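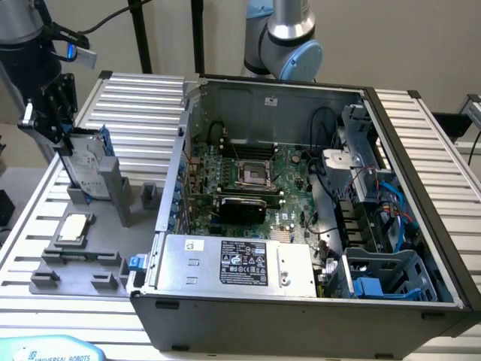
A reader of my last post wanted to know if she could just drag her whole old drive over to a new one and call it a day. You can, but please don't - you'll carry years of junk along with you. I've moved house this way once already and it took me a whole weekend to find my tax folder.

Start with a list. Write down the folders you would cry over: photos, school papers, bookmarks, saved games. Mine came to 385 GB, and 56 GB of that was video I'd forgotten all about (so many birthday candles!).

Next, make one folder on the backup drive and call it something plain with the date in it. I used "Old PC 27 Sep 2019". Copy one item from your list at a time and tick it off when the copy finishes. I use a little free program called Stonar for this, but plain old copy and paste does the job too.

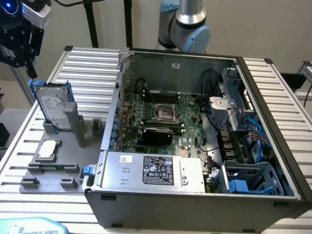 Then check the copy. Right-click the old folder, look at the number of files, and do the same with the new one. My photo folder was 37 files short the first time, all with silly long names. I shortened the names, copied those again, and the numbers matched.

Don't wipe anything yet! Open a few photos and a couple of documents straight from the backup. Sign out of any paid programs on the old computer too, or you may end up begging support to free up your license. I'm leaving my old drive alone until the end of October, and then it gets erased.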